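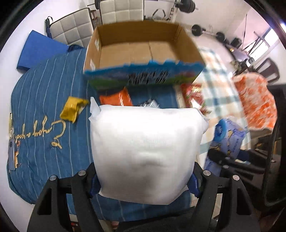

A white package in the grip of the hand-held tool, with the open box behind it.

A morning with the Lilska grippers

6 min read

I'd been trying to get myself invited to Lilska since June, and when they finally put on an open morning I was at the door before the coffee was. They run a small workshop in Conneely, upstairs from a tile showroom, and they look after hand-held grippers for people who record picking and packing by hand so a robot arm can learn from it later. I went to see how one of those tools gets set up and kept going. I know robot arms pretty well from my old job, but I'd never had one of the hand-held kind apart, and I came home with graphite on both sleeves.

The tool they let us loose on is called the Wirnix. You hold it in your fist and squeeze, and two black arms close in front of you like a very serious pair of salad tongs. There's a camera on the tool looking forward along the arms, so everything you pick up gets recorded from the tool's own point of view. The picture at the top comes from one of their packing setups, with small packets on a bed, a cardboard box standing open, and a big puffy white package held between the pads. I liked that one more than anything they'd laid out on a bench. A bench is flat and hard and the same every time. A striped blanket gives under your wrist, the packets slide into the folds, and shiny wrappers throw highlights back at the camera.

The setup talk started with the pads, and it turned into most of the morning (no complaints from me!). They're dark blue and ribbed and they sit on the inside of each arm tip. Look at how the white package is held and you'll see one pad low on the left side and the other low on the right, pressing at much the same height. That's what you want. If one pad rides higher than its partner, a soft package starts to roll as soon as you lift, and then you squeeze harder to save it, and then you've got a recording of somebody fighting a bag of air.

New pads go on dry. You peel the old one, scrape off the glue with a plastic blade (metal leaves nicks, and nicks eat pads), wipe the arm with alcohol and let it sit while you do the other side. Then you close the grip on a gauge block and look at the ribs from the end. They should meet straight across. Mine didn't, by a good bit, and I had to peel and start over with four people waiting behind me for their turn. Very humbling for someone who'd been talking about his old job all through the coffee.

Next come the pivots. Each arm is a set of angular bars linked together, and you can see the silver pins where they join, two on the left and two on the right. The two arms have to move as mirror images. When a pin gets dirty, its arm lags a little, and you feel it in your hand long before you can see it – a kind of sticky half-second at the start of the squeeze. At Lilska they pull the pins, clean them, put on a touch of dry graphite and push them home again every 800 squeezes. The tool keeps its own count, and there's a paper log as well, clipped to the inside of the case lid. I asked why both. The counter goes back to zero if the battery is out overnight, and the paper doesn't.

Oil is banned, by the way. There's a sign. Oil creeps down the bars onto the pads, and after that you can't hold a candy wrapper to save your life.

Then the long triangular openings in the outer bars. I'd taken them for decoration, or for saving weight, and they do save weight, but the workshop people use them for checking too. You hold the closed tool up to a window and compare the light through the left and right openings. A bent bar shows up right away. One of the tools on the repair shelf had been sat on, and the difference was so plain that even the kids on the tour got it before I'd found my glasses.

The repair they did in front of us was on tool 127, which had come back from Gadell with a note saying "left side lazy." Gadell packs gift boxes and they're hard on equipment, or so I was told with a lot of feeling. The tech opened and closed it a few times with eyes shut, then went straight to the lower pin on the left and pulled out a shred of clear wrapper wound around it so tightly it looked like part of the metal. Out it came with tweezers. New pin, graphite, pads checked on the block, done. The whole thing took less time than my one crooked pad.

After that they went through the camera, and I'll be short here as I lost the thread for a while looking for the restroom. Two things I did write down. Clean the lens before every session, even if it looks fine. And after any work on the pins, record a short clip of the empty tool opening and closing before you pick anything up, so whoever uses the recordings can see where the arms sit when they're shut. They had a clip from before the repair and one from after playing side by side on a laptop, and you could see the left arm catch up.

Fast moves blur, and there's only so much you can do. In the packing picture the big black lettering on the front of the box is smeared past reading, though the package between the arms is nice and clear. I asked if that was a problem. The answer was that it depends on what you're after, and then two of the techs disagreed about it all the way through the sandwiches, so I can't report a verdict.

I did get one turn at actually using the thing, after my second try at the pads. Small flat packets are much harder than big puffy ones! You have to come in low and tip your wrist, and the arms block more of your view than you'd think. I dropped a packet, picked it up, dropped it again and then got it in the box to a little applause.

If you go, wear a shirt you don't love and get there early for the pad bench, which had a line by mid-morning. Parking is behind the tile showroom, and the stairs are on the left past the loading door. They're talking about doing another one with the arm itself running, and I've already put my name on the list.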